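Call for Participants: The Gelldale Doors and Thresholds Oral History

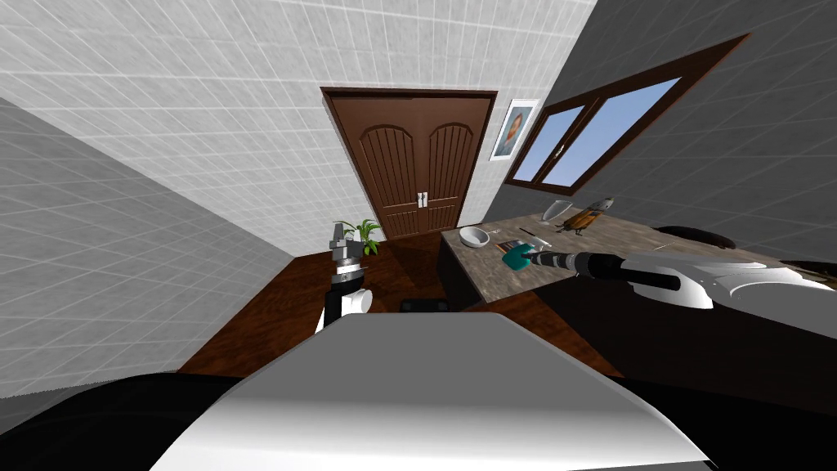 Brown double doors in a white tiled wall.

Posted Nov 29, 2023

Do you remember the first door you were ever trusted to lock? Or the back door everybody used at your grandmother's house, while the front one stayed shut except for weddings and the minister? If a question like that sets you off talking, then we would very much like to meet you.

The Gelldale Oral History Circle is looking for people who live in Gelldale or Stetstead, or who used to, to sit down with us and talk about coming home, leaving home, and all the doorways in between. We have been recording local memories for a good many years now (mills, school lunches, the flood, the long argument over the bus route), and this time we wanted a subject that anybody could walk in on. Everyone has had a door of some kind. Some of us have had a tent flap, a shared hallway, a screen door with a hole in it the size of a cat, and those count too!

Who we are hoping to hear from

You don't need to be old, and you don't need to have done anything that made the newspaper. We would love to hear from people who moved here last year as well as those whose families have been on the same street forever. We are especially short of stories from renters, from people who grew up above a store, and from anyone who has worked at a door for a living: ushers, mail carriers, night porters, locksmiths, home health aides. If you once sold encyclopedias or vacuum cleaners up and down these hills, please, please call.

You must be 18 or older to sign up by yourself. Younger people are welcome with a parent or guardian in the room.

What it involves

We would ask you for 2 visits. The first is a short chat over coffee, with no recorder running, so that you can find out whether you like us and we can hear what you might want to talk about. The second is the interview proper, which usually runs a little over an hour, though Robel Lemma once let a retired piano mover go on until suppertime and it is one of the best recordings we have.

Interviews are in English, Amharic or Arabic. Rawan Boutros handles the Arabic ones and Tekle Asfaw the Amharic, and if you like to slide back and forth between languages as you talk, they are both very used to it. We can come to your home, or you can come to our room on the second floor of the Shiferaw Building, where there is an elevator and a decent armchair.

If you have an old photograph, a key, a house number or a doorbell that goes with your story, bring it along. We will take a picture of it and hand it right back to you.

What you get

Each participant receives a $20 grocery card at the end of the second visit, plus bus fare or parking. You will also get a copy of your recording and a typed transcript, and you can ask us to take out anything you would like left out before it goes on the shelf. It is your story, and we will never put it online without your signature.

The finished collection will be kept at the Stetstead library, and a selection will be played at a listening evening in March, with soup. We printed 2,000 copies of the booklet from our last project and gave away every one, so there will be a booklet again.

How many people we need

We have room for 87 interviews in all. Places will be filled as people write in, though we may hold a few back to keep a good mix of neighborhoods and ages. If we can't fit you in this time, we will ask whether we may keep your name for the next project, and you are free to say no.

How to sign up

Leave a message for Desta Sisay at the library front desk, or pick up a yellow form there and drop it in the box by the returns slot. Tell us your name, the best way to reach you, which language you prefer, and a sentence or two about the door you have in mind. Spelling doesn't matter a bit. If writing is a bother, just ask at the desk and Desta will call you back, usually in the evening.

Questions about consent, storage or how the recordings may be used should go to Rupert Hauser, who keeps the archive and can be found in the Shiferaw Building most afternoons. Knock loudly, as he wears headphones.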